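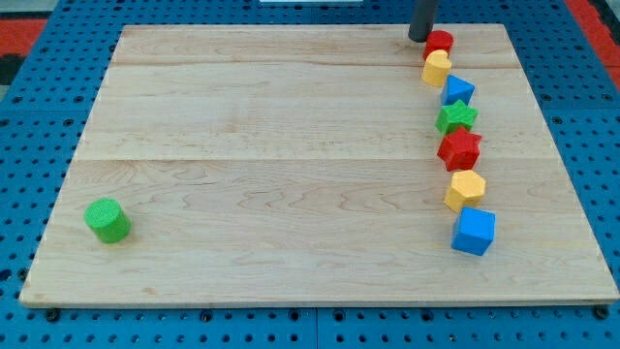 Shape blocks on the wooden task board at the Clollport site, with the arm end above the line.

Curnis opens Clollport teaching cell for demonstration-based robot programming

Clollport, 2018-10-15 – Curnis has opened a teaching cell at its Clollport site in which operators show a robot arm a handling task, either by guiding the arm by hand or by driving it from a remote control station. The recorded movements are used to train Thampi, the company's task-learning software, to carry out the same work without a written program.

The first set of tasks uses coloured shape-sorter blocks on a flat wooden board. Cylinders, stars, a heart, a cube and prisms are placed in a line or set apart, and the operator moves them one at a time according to a task card. The card gives the start layout and the finished layout. The route between the two is left to the operator.

Two teaching methods are supported. In hand guiding, the arm is switched to a low-resistance mode and the operator takes hold of it near the tool. In remote control, the operator sits at a separate station and moves a hand controller, which the arm follows at reduced speed. Joint positions, tool state and camera images are stored against a common clock in both cases, so that recordings made by either method can be used in the same training set.

Curnis has collected 2,000 demonstrations to date, covering 24 task cards. They were recorded by 11 operators, seven of whom had not worked with a robot arm before. Each operator completed a short course on safe working and on the use of the stop button before making any recordings. Demonstrations in which a block was dropped or the wrong block was moved are kept and marked as such. They are left out of basic training but are used to test whether the software can recognise a fault.

Early work has shown a difference between the two methods. Hand guiding gives smoother paths close to the board, while remote control keeps the operator's hands and arms out of the camera view. Tasks with closely spaced blocks take longer by remote control, mainly in the final approach. Curnis intends to publish the timing results for both methods once the present set of task cards is complete.

The shapes were chosen to vary the grasp. A cube can be held across either pair of side faces, but a star or a heart has to be approached at a suitable angle. Repeated colours across different shapes also mean that the software cannot identify a block by colour alone.

The teaching cell will be made available to outside firms under the Bornon access scheme. Applicants may bring their own parts, provided that these can be handled safely by the arm and fit within the working area. Recordings made during a visit remain the property of the visiting firm. Bookings open in October and are made by the half day, with an operator from Curnis present throughout.

About Curnis
Curnis develops control software and teaching equipment for robot arms used in light assembly, sorting and packing. Its products include the Thampi task-learning software.

Notes to editors
Demonstrations of hand guiding and remote control can be arranged for the trade press at Clollport by prior agreement. Requests should be sent to the Curnis press office.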